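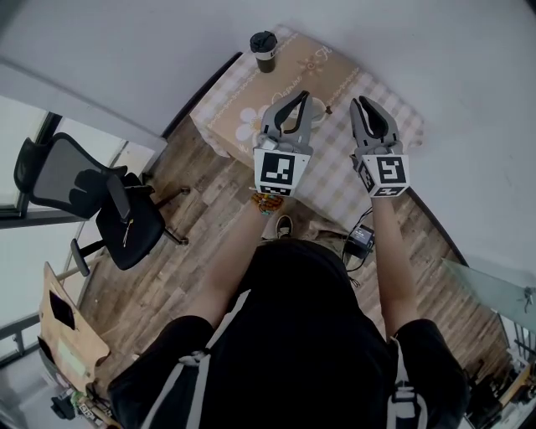

Laying a Small Table: notes for session 4
Evening course in everyday housekeeping, Grevside Community Rooms

Welcome back, everyone! Last time we got a bit carried away with napkins, so I never reached the part I care about most, which is the little table. I mean the side table or the tea table, the one that ends up holding your keys and the mail unless you give it another job.

Start with the cloth. A light check is my favorite for a small table because crumbs don't shout at you from it, and you can use the squares as a ruler (line the edge of your mat up with a row and you'll never lay it crooked again). Let the cloth hang over on every side. How far is up to you, but if it reaches your knees when you sit down, it's too long and somebody will stand up and take the whole tea with them. I've done it. Twice!

Now the layer on top. You can buy a mat, but I'm very fond of printed paper and card. Brown with big pale flowers looks lovely on a beige check, and a printed border saves you from having to add anything. Mine at home says Jasmine across it in curly letters, and I've had guests ask if that's what is in the pot. It usually isn't. Paper stains, so treat it as something you'll replace, and put the wet things elsewhere.

Where things go:

Tall items at the far side. A travel tumbler, a thermos, a vase if you must. You shouldn't have to reach over one to get at your cup.
Cups and small bowls in the middle, within easy reach, handles to the right for most people (ask your left-handers, they'll be thrilled).
Tiny things last. Cloves, a date pit, a single chocolate, whatever it is, set it down beside the bowl once everything else has stopped moving.
Nothing on the overhang. The cloth looks like table out there and it isn't.

Ghazal Mazandarani asked me after class whether a tumbler belongs on a laid table at all. I say yes, if somebody's drinking from it. Troels Oddsson disagreed so loudly that we had to move out to the hallway, and I'd like us to pick that up again at the start of next session, maybe with snacks.

Clearing up

Go in the opposite order: tiny things, then bowls and cups, then the tall ones. Lift the paper straight up with both hands and shake it over the sink. Fold the cloth inward, corners to the middle, so the crumbs stay inside until you get it outdoors. If you wear bracelets, push them up your arm first, they love to catch on a hem.

To practice at home

Lay and clear the same small table once a day until we meet. Try it with two cups, then with one cup and a bowl, and write down what you had to move to make room. Bring your notes, even the messy ones.

We're in room 17 from now on (room 19 has the broken radiator). Aravind Warrier is lending us his cloths again, so please, please wash your hands before you touch them.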